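Section 5. Setting Up and Using the Mulder Pull-Out Sorter

Applies to the two-bin and three-bin units for kitchen base cabinets.

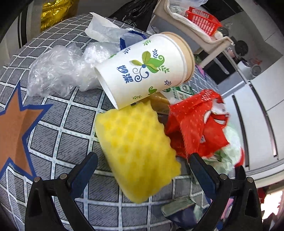
One owner of the two-bin unit wrote to us that the old guide went straight to the screws and left out how to decide which bin goes where, so the household rehung everything a month later. Could the sorting part please come first? It now does. Read 5.1 before you open the hardware bag.

5.1 Deciding what goes in each bin

1. Get the current sorting list from your hauler or town office. Lists differ from one town to the next, and the one printed on the inside of the carton lid covers Pendville only.

2. Write down what your kitchen throws away over several ordinary days. Include packaging, food scraps, worn-out cleaning things and anything you would normally carry straight outside.

3. Give the front bin to whatever you throw away most often. In most kitchens this is general trash. The rear bin can only be reached with the slide fully open.

4. On the three-bin unit, use the small side bin for food scraps or for returnable cans and bottles. It has no lid as supplied. A snap-on lid is sold separately as part 1412.

5. Mark the bins with the labels in the hardware bag. Wipe the rim with a dry cloth, press the label on and leave it alone overnight before washing.

Note: Paper cups and plastic film cause the most mix-ups. Many paper cups have a thin lining, and some haulers take them while others do not. Bags and wrap often have to go back to a store drop-off. If your list doesn't mention an item, put it in general trash until you have asked.

5.2 Before you start

You will need a Phillips screwdriver, a tape measure, a pencil, a small level and a drill with a bit for pilot holes. The Zikska slide set comes in its own sleeve inside the carton. The left and right slides are stamped L and R near the front.

Check the cabinet opening. It must be at least 13 inches wide with the door fully open, measured between the narrowest points. Hinges count. If your hinges stick out into the opening, measure from the hinge.

CAUTION: Look for water lines, gas lines and wiring on the cabinet floor and back wall before drilling. Do not use screws longer than the ones supplied.

5.3 Fitting the slides

1. Empty the cabinet and take out any loose shelf. Vacuum the floor.

2. Lay the paper template on the cabinet floor with its front edge flush with the front of the floor panel. On face-frame cabinets, line it up with the back of the frame instead.

3. Mark the four front holes and the four rear holes through the template. Remove the template and drill the pilot holes.

4. Set the left slide over its marks and drive the front screws until they are snug. Do the same on the right.

5. Pull both slides all the way out and push them back in. They should move freely and stop at the same point. If one stops early, loosen its rear screws, shift it slightly and try again.

6. Drive the rear screws. Tighten the front ones.

Note: Cabinet floors in older houses often sag toward the middle. Put the level across both slides. If it is off, use the plastic shims under the low side — no more than two in any one place.

5.4 Hanging the frame and bins

1. Hold the wire frame level above the open slides and lower it so that the rear hooks catch first.

2. Press down on the front corners until both clips click. Lift gently to check that they are seated.

3. Drop in the rear bin, then the front bin. The handles fold down to the outside.

4. Fit a bag in each bin that needs one. Pull the top of the bag over the rim and tuck the slack under the bag ring. Bins for rinsed cans and bottles can be used without a bag if your hauler accepts loose items.

CAUTION: Keep fingers clear of the slides when closing. Do not let children sit or stand on the open frame.

5.5 If you are attaching the cabinet door

The door brackets are optional. They replace the hinges, so keep the hinges and their screws in case you want to go back.

Set the brackets on the frame loosely, tape the door in position from the front, and mark the bracket holes on the inside of the door. Screw the brackets on, take off the tape and adjust. Each bracket moves up, down and sideways. Adjust with the slide closed and the gap even on both sides — then tighten.

5.6 Cleaning

Wash the bins by hand in warm water with a little dish soap. The soft side of a sponge is enough for the bins and the frame. Scouring powder will dull the finish. Dry the frame before it goes back on the slides.

Wipe crumbs from the slides once a month. Do not oil them. If they become stiff after cleaning, open and close the empty unit several times.

Bins from the older Baka line fit this frame but sit slightly higher. Check that they clear the countertop before closing the door.

Spare clips, labels and templates can be ordered from the parts desk. Have the model number from the underside of the front rail ready when you call.

Mulder Home Fittings, Pendville | Parts desk: ext. 274 | © Mulder Home Fittings. All rights reserved. | Back to top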